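Scrap bundles, box or bags?

ridgeline117
Nov 13, 2018
Cleaning out my sewing room. I have years of leftovers: fleece ends, old sock tops, yarn too short to use, plastic bags I meant to crochet with. I want to roll it up in small bundles and keep it all in one place. Do you use a box or zip bags? And what do you tie with?

Flimau
Shallow box. You can see everything from the top and you don't dig. I tie with whatever stretchy strips I have.

quiltbarn13
Bags for me. Open boxes get dusty and I have 2 cats. Also I would not mix plastic with fabric. It crackles every time you reach in and it snags yarn.

Flimau
Mine have been mixed since July and nothing has snagged. If it's tied tight it stays put.

quiltbarn13
Depends on the yarn. Anything loosely knitted will catch sooner or later.

Romaniuk
I'm with the box people, but sort by material first. I used rubber bands for years and they dried out and stuck to the fabric. Had to throw away a whole roll of flannel. Soft ties only.

ridgeline117
Good to know about the rubber bands. I had a bag of them ready. I started on it with a cardboard box I had, low sides. Fuzzy bands on some of them. Still have a few to fit in.
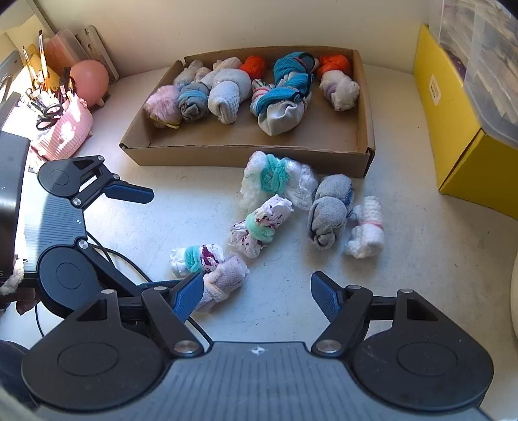
Bundles so far. The big one is the teal and white.

Drallham
That big one is taking up the room of two. Split it and tie the teal separately.

Flimau
I'd leave it. If the pieces go together, keep them together.

quiltbarn13
The puffy plastic one with the teal band is what I mean. I'd give the plastic its own bag.

ridgeline117
I'll try the plastic in a bag and see. The rest stays in the box for now. Does anyone put labels on theirs or just go by color?

Romaniuk
Color. Labels fall off.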